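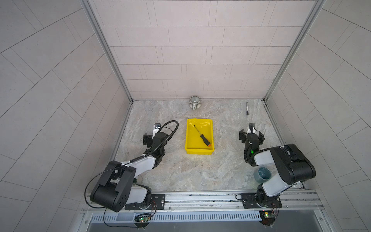 Glaze tests, second firing
26 Aug 2018

Kiln unloaded this morning at 50 degrees on the pyrometer. Could have gone a bit earlier but the last lot pinged when I rushed it, so left it overnight with the bung in.

Load was 23 test tiles, all the Caltport stoneware body, bisque from the June batch. Bottom shelf Otari white over bare clay, middle shelf Otari over iron wash, top shelf the Ponce blue in three thicknesses. Same cone as last time, soak put up from 9 minutes to 14. Nothing else changed on the controller.

Bottom shelf

Otari white is much better with the longer soak. Pinholes gone on all the tiles dipped once. The double-dipped ones still have a few along the top edge where the two coats overlap. Surface is a soft satin, slightly warmer than the first firing. Two tiles at the back left came out duller than the rest. That corner has always run cool and the cone there was only half over, so I wouldn't read much into it.

No crazing so far. Put one tile in the freezer and will do the boiling water test on it tomorrow. Please don't throw it out, it is in the bag next to the ice trays.

Middle shelf

Iron wash under Otari. Brushed wash breaks through nicely on the ridges, a sort of toast colour. Sponged wash is patchy and I don't think it is worth going on with. Where the wash was thickest the white has crawled and left bare spots the size of a lentil. Wash was mixed by eye, which was a mistake. Next time weigh it out and write it on the lid.

Also forgot to number four of the sponged tiles underneath. I have worked out three of them from the shelf plan. The other one is marked with a pencil cross and should be ignored.

Top shelf

Ponce blue, thin: grey-green, hardly blue at all. Looks like dishwater.
Medium: the colour we want. Even, some darker pooling in the stamped lines.
Thick: ran. Two tiles stuck to the biscuits underneath, none on the shelf itself. Shelf needs a scrape and new wash on the front third before it goes back in.

Medium was a three-second dip with the bucket at the consistency of single cream. I took the hydrometer reading but wrote it on the back of my hand and have since washed up. Will measure again before anyone waters the bucket down. Lid is taped to stop that happening.

Visorine

Visorine shop has asked again about the small dishes for their window. They want the blue inside and the white outside. We haven't tried the two meeting at a rim. From the thick tiles I would guess the blue will drag the white down with it. Suggest waxing a narrow band at the lip and leaving it bare, and doing it on seconds first. Not promising them a date until that has been through the kiln.

Odds and ends

Element on the lower left looks saggy between the second and third pins. Still reads fine on the meter. Watch it.

Took an hour and a half longer to reach top temperature than the June firing. Could be the fuller load, could be the element. Will compare with the next one before ordering anything.

Sieve for the fine mesh has a tear by the rim. I have been holding it at an angle, but it needs replacing.

Bag of Caltport that was open by the door has gone hard down one side. Slaked down in the reclaim bin, do not mix with the grogged.

Next firing

Otari single dip only, same 14 minute soak.
Iron wash weighed, brushed, three strengths.
Ponce blue at medium on upright pieces, with biscuits under every one.
Two rim tests for Visorine.
Extra cone in the back left corner, and one tile beside it from the same dip as a front tile so they can be compared.

Tiles from this lot are on the windowsill in shelf order. Leave them in order until I have drilled them and hung them on the board.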